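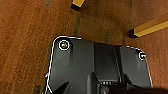
Brown wood grain, with a touch of yellow

Aisling Moynihan Fan Club: your questions

Is it true about the baby?
Yes! Aisling and Declan Kinsella shared the news on June 13, 2020, and we're still grinning. It's their first, and it's due in March.

Will she still be in the next series of Flevisero?
She will – filming on her scenes had already wrapped, so you'll get every episode of Nurse Foley as planned.

Can I send a card or a present?
Cards, please do! We've had 717 already, and over 86 of them are handmade (some with glitter, which is now everywhere). Aisling has asked for no presents.
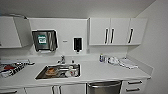
Kitchenette with white cupboards and a paper towel dispenser

Do you know if it's a boy or a girl?
We don't, and we won't post guesses from the gossip pages. Names are fair game, though – the thread on our forum is brilliant fun and Gráinne Mac Mathúna keeps it tidy.

How do I join?
Fill in the form on the Join page. It's free, and you'll get our newsletter 2 times a month.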